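Science fiction shelves to open at Prurnbridge in September

5 Aug 2025

Readers in Prurnbridge will soon have a whole room of science fiction to get lost in. The Demska Room, upstairs at the town's reading rooms, opens its doors in September with 2,151 magazines, paperbacks and boxed sets, and the sorting is now well under way.

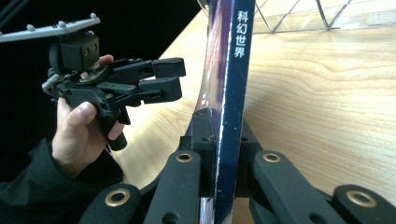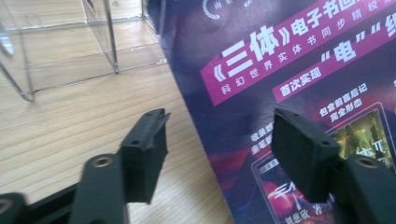
On the sorting table: a copy of 科幻世界 with a navy spine (first picture) and a large purple and blue box with a white laurel wreath near the top (second picture).

The collection comes from one household in Kamolden, where it was built up over many years and filled most of an attic. It arrived in Prurnbridge in 78 cartons, a good few of them tied up with dressing gown cord, and was carried up the back stairs over two very warm afternoons. Every shelf in the store was full by the end of it, and so was the window sill.

What makes it such a treat is how far it ranges. There are well-thumbed British paperbacks with rockets on the front, of course, and plenty of American ones too. But there are also magazines in Chinese, Polish, Italian, Hungarian and Sinhala, the last of these posted home in brown paper parcels from Colombo, where one member of the family worked for a time. Some of the parcels still have the string on them, and the string is staying on.

The Chinese magazines have been the happy surprise of the summer. The Kamolden list had them down simply as "foreign, misc.", with no hint of how many there were or how good they would look. 科幻世界, or Science Fiction World, is among them, and the copy in the first picture shows why people keep stopping at the table. The title runs down a deep navy spine in white characters, and the cover is all glossy purple, blue and dark red. There are white scuffs along the edge of the spine, and they will be left alone. The room wants its magazines to look read!

Purple seems to be the colour of the whole collection, in fact. The big box in the second picture has it as well, with red and violet patterns like clouds drifting over the front. It has already been given the nickname "the nebula" and is likely to end up somewhere it can be seen from the door.

Each item is looked over on the table, checked for loose pages and rusty staples, and given a slip with its title, its language and a shelf letter. Titles in other scripts are being written out in full on the slips, with an English version beside them, so that a reader who knows the language can find a story and a reader who doesn't can still ask for it. It is slow work. An issue with a good letters page can hold up the whole table for half an hour, and one serial about a lighthouse on Neptune has had to be put in a drawer until everyone has gone home.

Thick magazines are kept upright on the new shelves, with a card divider every so often to stop them leaning. The thinner ones, and anything with a split spine, go flat in trays. Clear display boxes will hold a changing handful of covers near the entrance, swapped on the first of each month. The first display is to be called Purple Skies, and it may well have been the easiest choice of the entire project.

Opening the collection up has meant a change to the room itself. The Demska Room was last used for map storage, and before that for a sewing circle whose pins still turn up between the floorboards. The walls have been painted a soft cream, the old strip light has gone, and there are now reading lamps along the long wall. There are seats for 20, including two deep armchairs by the window that are sure to be fought over. The radiator, which used to knock all winter, has been seen to.

Most of the paperbacks can be borrowed in the usual way, for three weeks at a time. The magazines are for reading in the room, and so are the boxed sets, which can be opened at the big table. Older items will be brought out on request, with a foam rest to lay them on. Pencils only, please, and no drinks beyond the doormat. Phones are welcome for taking a snap of a favourite cover, as long as the flash is off.

Children are very much invited. A low shelf by the window will carry comics, robot stories and a fat album of space stickers that somebody filled in with great care, apart from one missing moon of Jupiter. If anyone in the Prurnbridge area has a spare Callisto, the room would dearly love to hear about it.

Language evenings are planned as well, starting with Chinese. The idea is simple: one short story, read aloud in the original, then in English, followed by a chat. No knowledge of either the language or the stars is needed. Polish and Sinhala evenings will follow if there are people happy to read, and offers can be left in the notebook at the front desk. Readers from Kamolden will be able to use the room on their own library cards, so there is no need to sign up twice.

There is still some way to go before September. So far 70 cartons have been emptied and their contents slipped, and the last eight are stacked beside the table. They are thought to hold mostly paperbacks, although the same was said of the one that turned out to be packed with Hungarian magazines from lid to base. A missing run of numbers on the Kamolden list suggests there may be more Chinese issues to come, and fingers are firmly crossed for them.

The full list of titles will be printed and kept in a ring binder by the door, with a copy at the Kamolden branch. It will be arranged by author where there is one, by title where there isn't, and by language at the back. Spotted a mistake in a title or a translation? Write it on one of the yellow slips tucked inside the cover and it will be put right in the next print.

Duplicates are being set aside for a swap shelf on the landing, which is already open. Take a paperback, leave a paperback, any sort of science fiction at all. It has a good strong showing of alien invasions at the moment and is rather short on time travel.

Opening hours for the Demska Room will be posted on the front door and at the Kamolden branch before the end of the month.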